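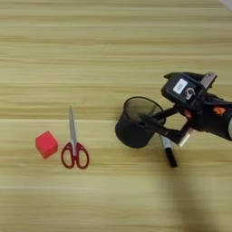
Polico is a kit for running one research method: you show a robot arm a tabletop job by hand, it trains a policy on your demonstrations, and then it tries to put the job back together from whatever state the table is in. The authors of the method call this recovery from partial failure. I have had the kit for most of a month and have used it mainly for pen holder work. With the mesh cup, the hard part is the grasp. The two fingers have to come in from the side and close on the mesh wall, and the marker lying next to the cup leaves little room for the lower finger. The cube and the scissors take no part in the job. They are there as distractors, and the policy is supposed to leave them alone.

I am reviewing version 2 of the kit, which came out in August. I bought it with my own lab money. It includes the training code, a recording tool, a set of starter policies and a printed manual. It does not include an arm or a gripper. The maker, Plidisen, lists the arms it supports, and you should check that list before you order.

Setup

Installation took one afternoon. The manual is clear up to the point where you calibrate the head view against the arm, and then it skips a step. You have to save the calibration before you close the window, and there is no prompt to do so. I lost mine twice. After that the recording tool worked every time.

Recording demonstrations is slow but not difficult. You guide the arm through the job, press a key at the start and end, and throw out the bad ones afterward. The tool lets you mark a demonstration as a recovery, meaning it starts from a state where something has already gone wrong. This is the main idea in the method. Most policies I have trained before learned only from clean starts, and they had nothing to go on when a pen was somewhere it should not be.

What I tested

The claim in the paper is that a small share of recovery demonstrations does more good than a large number of extra clean ones. I wanted to see if that held on my own table, with my own objects. I trained two policies. The first used 300 clean demonstrations. The second used 300 in total as well, but 26 of those were marked as recoveries. Everything else was the same, including the training time and the network settings. I then ran 500 trials, split evenly between the two, with half of each set starting from a clean layout and half from a disturbed one.

On clean starts I could not tell the two apart. Both did the job well and both failed in the same ways, usually by closing the fingers too early and pushing the cup along the table.

On disturbed starts the second policy was clearly better. The first one often went to the spot where the marker would have been and closed on air, then repeated that until the time limit. The second one usually paused, moved back, and came in again from a different side. It did not always finish, but it very seldom got stuck in a loop. That matches the direction of the published result. The gap on my table was smaller than the one in the paper. I suspect my recoveries were too much alike, as I recorded them all in one sitting.

One weak point shows up with both policies. The gripper spends a lot of time low over the middle of the table, and anything on the left of the cup is at risk.

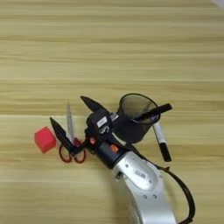
Restent, commenting on an earlier draft of this review, wrote that the distractor problem goes away if you also record recoveries with the distractors moved around, and that 20 of them were enough on a similar setup. The same comment pointed out that the starter policies were trained with nothing near the cup, so they have no reason to keep the fingers high on the approach.

I tried that advice. I added 20 recoveries with the cube and scissors in new places and trained again. Contact with the scissors became less common. It did not go away. The handles were still touched now and then when the arm came in from the left, and the closed blades seemed to be harder for the policy to avoid than the cube was. I would call it a partial fix and worth the hour it takes.

The mesh cup

I had expected the mesh to be a problem for the vision side, as you can see the table through it. It caused fewer errors than I thought it would. The policy found the rim in nearly all trials. Where it did go wrong was in judging how far the wall was from the fingers, so that a grasp would land on the outside of the cup and nudge it. A solid cup of the same size, which I tried for comparison, was easier.

Markers are a different matter. A marker with a white barrel on a pale tabletop was missed more often than a black one. The manual says nothing on object color. It should.

The software

The trial viewer is the best part of the kit. It lines up the head view with the gripper state and lets you step through a failed run. I found the early closing problem that way in a few minutes. You can export the log as plain text, and the file names make sense.

The training monitor is less good. It shows one loss curve and nothing else, and the curve tells you little about how the policy will behave. Pärn, the older open package many labs still use, gives you regular test rollouts during training. Polico makes you stop, load the policy and run it yourself. I hope this changes in the next version.

Support was fine. I wrote in twice. The first answer came the next day and solved the calibration trouble. The second, on object color, said they were looking into it.

Who should buy it

If you already own a supported arm and want to try learning from recoveries without writing the recording tools yourself, the kit saves a good deal of work. If you only run clean, fixed layouts, you will get the same results from Pärn for free. Teaching labs may find the price high for what is mainly software.

I am keeping mine. The next thing I plan to run is the same pair of policies with the recoveries recorded over several sittings, to see if the gap gets closer to the published one.

Rating: four out of five. One point off for the training monitor and the missing calibration step.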